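Bramwell Student Robotics Forum
Board: Course Projects > Household Manipulation
Thread: Shelf-to-desk task, grasp guidelines for transparent objects
Replies: 8

c_mota (Course Coordinator)
Good afternoon to all project groups.

This thread is the place for questions and objections concerning the second assignment in the Household Manipulation course. Groups are asked to post here and to refrain from sending individual messages, so that each answer is available to everyone.

The assignment is unchanged from the printed handout. Each group records demonstrations with the hand-held grippers, using the white shelving and desk furniture, and submits them with a written log. The object set includes transparent and translucent items. Several groups have asked whether these may be exchanged for solid-colored ones. They may not. Clear objects are a stated part of the assessment, and a group that leaves them out will be marked on an incomplete set.

The gripper view at the shelving is attached for reference when planning the approach.
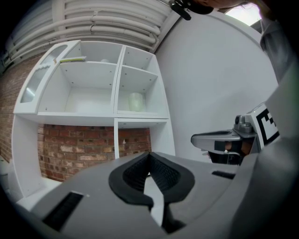
Gripper view, shelving unit. The pale green container is in the lower-right cubby.

Groups should note how little room the lower-right cubby offers on either side. Please plan the wrist angle before recording begins.

Clementina Mota

udix_team2
Thank you for the clarification. Our group wishes to raise a concern about the brick wall. In our recordings the open bay under the cubbies shows a large area of brick, and the color varies a great deal from one brick to the next. We believe this affects the tracking when the gripper is lowered. Would it be acceptable to hang a plain cloth behind the unit?

c_mota (Course Coordinator)
It would not. The furniture and its surroundings are to be left as they are. Groups work in the same area on different days, and a cloth present for one group and absent for another would make the submissions difficult to compare.

hallway_b
With respect, I disagree with the reasoning of udix_team2. Textured surfaces generally help visual tracking. The difficulty in our own data was the blank white wall beside the shelving. When the gripper camera faces it at close range there is very little to follow. I would suggest that the group look at which part of the motion produces the error before concluding that the brick is responsible.

udix_team2
We have looked. Of our 133 demonstrations, the 6 that were rejected all included a downward movement in front of the open bay. We accept that this is a small number.

hallway_b
Six rejections with one feature in common may still have a different cause. Was the same person operating the gripper in all of them?

udix_team2
Yes. We had not considered that and will repeat the movement with a second operator on Tuesday.

gerik_lead
I write on behalf of the Gerik group. We have completed 277 demonstrations and wish to share our experience with the glass cup, as it may spare other groups some time.

Our first method was to close both fingers squarely on the sides of the cup while it stood upright. The success rate was poor. The operator tended to misjudge the position of the near side, and the cup was pushed along the desk before the second finger reached it. We now bring one finger to the cup first, let the glass rest against the inner pad, and only then close the other finger. The tilt that results is accepted and corrected at the time of release. 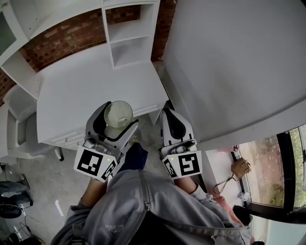
Cup tilted against the left finger, just above the desk. Head camera view.

Both large markers face forward at this point, and we ask our operators to keep them so for the whole of the movement. We also ask that forearms stay low and behind the marker blocks.

prarkthorpe_sam
I must question whether this method is within the rules. The handout states that objects are to be "grasped and transferred." Resting a cup on one finger and tilting it is closer to scooping. If one group is permitted to scoop, the comparison with groups that used a true two-finger grasp is not a fair one. Our group spent a good deal of effort on learning the upright grasp because we understood it to be required.

gerik_lead
The transfer itself is carried out with both fingers closed. The contact with a single finger is a preparatory step. The handout places no limit on preparatory contact, and a person picking up a glass in a kitchen would often do something similar.

prarkthorpe_sam
A person in a kitchen has five fingers on that hand. My objection concerns the tilt more than the contact. A cup that held water would be spilled at that angle, and the project description speaks of household use.

hallway_b
Both points have merit. Perhaps the log could carry a field for the type of grasp, so that the two methods are scored separately? Our group would support that.

c_mota (Course Coordinator)
I have read the exchange above and have discussed it with the teaching staff. The following applies to all groups.

Preparatory contact with one finger is permitted. The demonstration is counted as a grasp only if both fingers are closed on the object when it leaves the surface.

Tilting is permitted for empty containers. The object must be released upright. A container that is set down on its side is to be logged as a failure, even where the remainder of the movement was correct.

The suggestion from hallway_b is adopted. Please add a column headed "grasp type" and enter either "upright" or "tilted." Demonstrations already recorded must be labeled as well. I recognize that for the Gerik group this represents considerable work, and that group may submit its log one week after the others.

prarkthorpe_sam's objection regarding household use is noted. It will be taken up when the May assignment is written, and I expect that filled containers will be part of it.

prarkthorpe_sam
I thank the coordinator for the ruling. I remain of the view that tilted grasps should carry a lower mark, but our group will follow the instructions as given.

gerik_lead
Understood. We will begin labeling this week. May the column be filled in by a member who was not the operator?

c_mota (Course Coordinator)
Yes, provided that the member's name is entered in the log.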